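Judel bench cell: setting up, looking after and fixing the two-arm table
Questions we get asked, with answers from Violeta Bravo. Last revised in August.

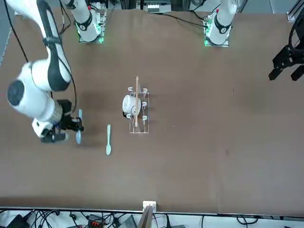
Is it really a two-person job to set up?
The supplier's sheet says one person can do it. I've watched one person do it, and I've watched the same person do it again after lunch. Get a second pair of hands for the arms. After that you can send them away.

What do the green lights on the base plates tell me?
Less than you'd like. On our cell, green means the base has power and the controller isn't reporting a fault. It doesn't mean the arm knows where it is. Run the homing routine every time you power up, green or not.

Do the spoons, the cup and the rack have to go back in the same place each time?
Depends who you ask. The Inport software is sold as being able to find objects wherever you put them. In our hands it finds a spoon lying lengthwise fairly well and gets worse as you turn it. For a check after a repair, put everything where it was last time, or you won't know whether you're testing the repair or the software.

Why use a clear rack if cameras struggle with clear plastic?
Good question, and I asked it too. I was told it was a fair test of the system. I'd still do the first gripper check with a spoon and leave the rack until that works.

How often should the gripper fingers be looked at?
Every 90 hours of running. The manual gives a longer interval and I don't believe it. Wipe the fingers with a dry cloth and close them on a strip of paper. If you can pull the paper out without tearing it, check the finger screws before you touch any force setting. People love to turn the force up – it hides a loose screw for a week or so and then you have a loose screw and a bent finger.

I get fault 723 when the right arm reaches across the table. Is the motor going?
Probably not, whatever the help line says. Nearly every 723 we've had came from the cable along the arm being clipped too tight, so that it pulled when the elbow opened out. Stop the cell, isolate it, and give the cable more slack at the elbow clip. If the fault comes back with the cable free, then talk to Chareonsuk about the joint. Don't let them send you a new arm on the strength of a phone call.

Can I tidy the cables on the floor?
Yes, with the power off and with labels on both ends first. Anneliese Thiele did ours one evening and it still took until 2 the next afternoon to find which lead went to which base.

Do I need to recalibrate if somebody leans on the table?
The official answer is no. Mine is to check. Send each gripper to its reference point and measure the gap. Over 5 millimetres out, recalibrate. Under that, write it down and see if it grows.

Is the Pusach service plan worth paying for?
It covers yearly joint grease and a visit. It doesn't cover fingers, cables or connectors, and those are the parts we replace. We let ours lapse. If nobody on your site is happy to open a joint cover, you may come to a different view.

Can both arms work over the rack at once?
There's a setting for it. I keep it off. The collision check is meant to slow one arm when the other comes close, but it works from the arm shapes in the software and those don't include any cable you've added yourself.

Who do I tell if something isn't covered?
Write it in the book by the controller, with the fault number and what the arm was doing when it stopped. "Arm broken" is no use to anyone.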